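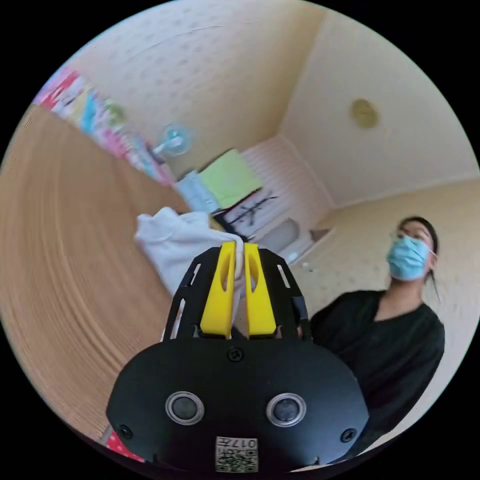

stirkau_bench
Evening all! I've been at this hand-held gripper for 22 evenings now, and cloth is still what I fuss over most. The yellow fingers close nice and flat, but I'd love to hear what you'd all put on the pads (if anything).

praleo54
Lovely work! I'd glue thin silicone on the inside faces. Cheap, and easy to peel off when it wears.

skultance
Have to disagree with praleo54, sorry! Silicone grabs cotton and then won't let go of it. I'd leave them bare and open up those oval cutouts a little for more flex.

praleo54
Mine lets go fine, but I dust it with talc first.

stirkau_bench
Talc, huh! I'll try one finger each way this weekend and post back.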